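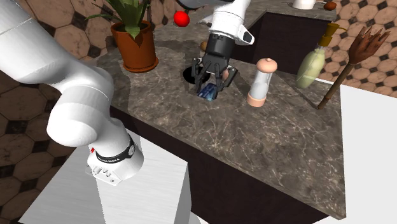

White arm, gripper pointing down at the worktop

Worktop joint swelling next to the sink – replace or patch?

Posted by Yupin Ruangrit, Sunday, June 7, 2020

Hi all, quick one hopefully. Laminate worktop, 40mm thick, came with the house. The join by the sink has puffed up along the front edge, maybe the width of my hand. Looks like a lip now, cloth catches on it every time. First noticed it in January and ignored it, my own fault.

Tried pressing it flat with a clamp and some wood glue. Lasted a week. Sealant round the sink has gone black as well so I'm guessing water's been getting under there for ages. Plumber says no leak from the waste, he had a proper look.

Been quoted £612 to swap the whole run, which seems a lot for a kitchen I want to rip out in a couple of years anyway. Can I cut out the bad bit? Or sand it and put something over the top? Not bothered about it being pretty, just want it to stop getting worse. Also the hob is on the same run so not keen on moving that.

Starnetti

Once chipboard has blown it won't go back down. Glue and clamps won't do it, you've found that out. What you can do is stop it going any further.

Rake out all the old sealant, every scrap, and clean off the black stuff. Then leave it. I mean really leave it, several days, wash up in the bath if you have to. Hairdryer on low helps but don't cook it or the laminate lifts. When it's bone dry plane the lip down a bit, seal the bare chipboard with a couple of thin coats of varnish and get it right into the join. Metal joint strip over the top, bedded in silicone. New sanitary silicone round the sink, the mould resistant sort.

Won't look lovely. Mine did four years like that in a rented flat and the landlord never said a word.

Check underneath too – the raw edge of the sink cut-out is almost never sealed and thats usually where the water gets in, not the join.

Plaltdale

replace it. patching is a waste of time

Prostholm_D

Bit of a middle way. You don't have to do the whole run. If the join is between two lengths, only the sink length needs to come out and the hob side stays put. I paid £189 for a 3m length, own brand stuff from the merchants, and £64 to a joiner for cutting the sink hole and the mitre. Fitted it myself with my brother in law in an afternoon.

Two things. Old decors get discontinued so it might not match, take an offcut or a good photo along with you. And the joint bolts underneath will be rusted if its been damp, so have a hacksaw blade handy. Put colourfill in the new join, loads of it, wipe off the extra before it goes off. I didnt wipe fast enough and there's still a smear by the kettle.

If the hob side has swollen at the end as well then ignore all this and go with what Starnetti said.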